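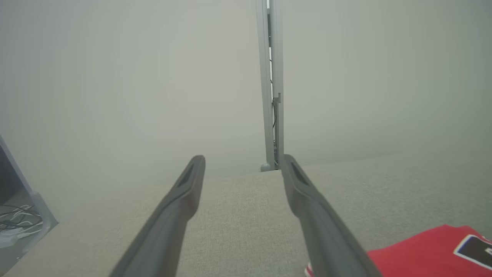
Red on gray, at the edge of the frame.

Laundry Gallery: The Jerseys of Ovdale

Welcome back to the gallery page, where the club's glamorous side is documented for future generations. Previous galleries have covered the away trip to Kolum, the spring raffle and the afternoon the nets blew into the creek. This one is about folding. If you came for goals, the match reports are one page over and there are slightly more of them than you'd expect.

For anyone new, Ovdale is a recreational club with a great many jerseys and a strong belief that they will sort themselves out. They live in bags in the hallway between seasons. Every spring somebody opens a bag, makes a noise, and closes it again. This year Doaa Naciri opened a bag and kept it open, and so we now have what she calls a system and the rest of us call Doaa's rules.

The rules are posted inside the closet door, but the closet door is usually behind a stack of cones, so I'll repeat them. Jerseys come out of the wash and get dried flat. They get folded with the number showing, so that whoever is handing them out doesn't have to unfold eleven shirts to find the one that fits the goalkeeper. They go on the shelf in number order. Socks are a separate matter and will be dealt with when we are stronger.

There was a debate about the number. Leonidas Tzanetos holds that a jersey should be folded the way shops do it, collar up, sleeves tucked behind, front side smooth as a cake. It looks very nice. He did one for us and it took long enough for a cup of coffee to be made and drunk. Doaa's method is a fold in from each side, one fold up, done, and if a bit of hem sticks out then a bit of hem sticks out. You get a shirt that looks like a shirt somebody owns.

We went with Doaa's, partly on merit and partly on the grounds that Leonidas had a dentist appointment.

A word about the surface. Folding on a hard table is miserable with this fabric – it slides off at the slightest encouragement and you end up chasing a sleeve across the floor. Cloth holds on to it. A big flat stretch of woven gray does the job nicely, and red shows up against it so well that even I can't lose a jersey there. I have lost one in a hedge, on a bus and inside another jersey.
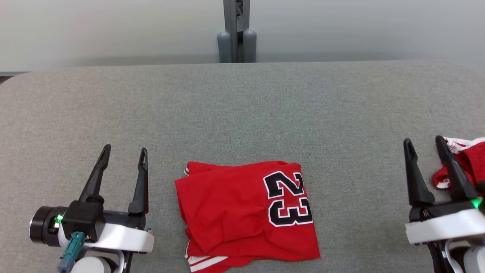 Number 23, folded, with its number lying sideways. The next candidate waits in a heap at the right.

I'm fond of 23. It's big black lettering with a white outline, readable from the far touchline, and it has been worn by a long line of people who asked for 7 and were too late. The white trim along the bottom is what Leonidas would call unfinished business. There are creases too, and there will be creases until someone donates an iron and a person to stand behind it.

As for the heap, every laundry session has one. It keeps its shape by some law of nature no matter how many shirts leave it. Doaa says you should never look directly at the heap, only at the shirt you're on. I've tried this and it works until you reach out for the next one and get a sleeve of something else entirely.

Some practical matters, as I've been asked to include them.

If you still have a jersey at home from last August, please bring it in. Nobody will ask where it's been. We will wonder, though, and possibly among ourselves at some length.

Please empty nothing into the bags except jerseys. Last season's bags produced a banana, a single shin guard and a parking ticket from Durkach, and we would like to return two of those.

Wash cold, inside out, and skip the fabric softener. One family used a scented kind and the whole back four smelled of lavender for the Ngau game. We lost, though I'm told the marking was very tender.

Folding sessions are open to anyone who can tell a sleeve from a neck hole, and we can teach that part. There's coffee, and there are the good cookies if you get there before Leonidas does. He has promised to use the quick method this time. He has also been seen carrying a piece of cardboard cut to the exact width of a folded shirt, so we'll see how long that lasts.

Page updated 05/04/2018. Sock gallery to follow, if spirits allow.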